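Cell 2 notebook – Sastilville shop, November
Clamp prep, continued from the previous page

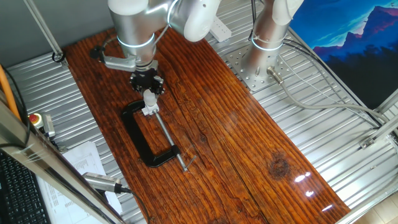 Jean asked me to write down how the prep work is split now, before we all forget how it used to go. So this entry is half test log and half that.

Old way: one person at the bench for the whole shift, picking up C-clamps, running the screw through, checking the swivel pad, backing the screw off to the set opening and putting the clamp on the rack for the glue-up people. 4000 clamps pass through prep in a busy month. Anel did it for 11 years and her right wrist shows it. She wears the brace at home now too.

New way, as of this month: the cell does the handling and the screw travel, the person does the looking and the deciding. Anel is still on it. She has the keyboard, the sheets and the stop button on her side and she runs the queue.

Morning run
28 clamps, all the black ones, laid flat on the board. Grip taken at the pad end of the screw. 9 rejected grips on the first pass. Most of them were the fingers closing too far up on the pad, so the pad swivels and the screw rolls a little before the grip settles. Anel called it before I had pulled up the log. She says you feel the same thing by hand and you learn to take the pad square on. I moved the approach lower and reran the 9. Two failed again, both with old glue on the pad. Those went to the scraper bin, where they should have gone in the first place.

To do: add "pad clean?" to the intake sheet. Anel wants it at the top, before the part number. Fine with me.

Glare
The varnish is a problem after lunch. With all the overhead lights on, the board throws bright spots and the Dristov vision software reads some of them as metal. We tried it with half the lights off and false picks went down, but then Anel can't read the tables on her sheets. The lights stay on. Next try is a matte cover over part of the board. Jean has felt left over from the Skallis job.

Somebody asked why we don't just swap the board. The fixtures on file were all set up for this one and I don't want to redo the offsets before the end of the month.

Staffing and the shift
Writing this down because it came up twice at break.

– Prep is still one person per shift. No hours were cut. What changed is that the prep person is also on intake, which used to be a separate half shift. Luis's old half shift went to finishing. He asked for that.
– Pay grade for prep has not been looked at since the cell came in. It should be. The job now includes running the queue and clearing faults and the written description says "manual preparation". Jean is taking this to the office.
– Talking. Anel says the bench was next to everybody and the cell is not. She goes long stretches without speaking to anyone. Moving the rack over to this side would bring the glue-up people past her. Costs us nothing but an hour with the pallet jack.
– Speed. On clean clamps the cell is slower than Anel was on a good day. It is steadier over a full shift. I would like us to stop quoting only the second half of that to visitors.

The Lagos plant wants our settings for their own prep line. I told them to wait until the grip height is settled. Jean wants them to send an operator over for a week before they copy anything, and I agree. The numbers won't get them far without the pad business.

Afternoon
Lower approach kept for the whole run. One fault, queue side, my typo. Anel cleared it and restarted without calling me, first time she has done that. She wrote the steps on the back of the fault sheet. Needs typing up and putting in the binder.

Open items
Matte cover – Jean
Intake sheet – me
Move rack – ask glue-up first
Job description – Jean, office
Check the second arm's cable run before we use it for handoff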